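About Balogh Surfaces

Print this page | E-mail this page
Reading time: 2 minutes
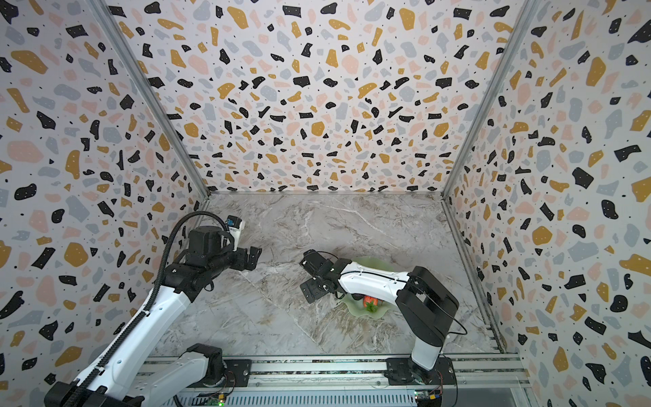
Terrazzo-style print on the walls, gray marble pattern on the floor.

We love patterns! Balogh started in a rented garage in Natport with one long table, a stack of sample books and a lot of opinions about terrazzo. Today we draw and print patterned coverings for walls, floors, booths and display spaces, and we still get excited every time a new roll comes out on the big table.

Our best-known range is Arkora, a family of terrazzo looks with big, cheerful chips. The one people ask for most mixes black, mustard yellow, pale pink and light gray on an off-white ground – and if you get up close you'll find tiny dots and specks inside many of the darker and yellow chips. We spent far too long on those specks (and we'd do it again). Some chips are small and sharp, others are big rounded blobs, so a whole wall of it feels lively.

For floors we have Gruria, our marble looks. Gray with white, beige and brownish veining is the favorite around here, with the veins running on the diagonal. We like it next to a busy wall, and yes, we know plenty of people would put plain white there instead. Try it before you decide!

We work from 2 buildings now, one for drawing and one for printing, 4 blocks apart. The pattern library holds 1,143 designs, and more than 2,154 sample packs have gone out from Natport so far. Small orders are welcome – a single wall is fine, and so is the inside of a cupboard.

The sample room reopens in April. Bring a photo of your space and a rough set of measurements, and plan to stay a while, as the drawers are deep and everyone wants to open all of them.

Print this page | E-mail this page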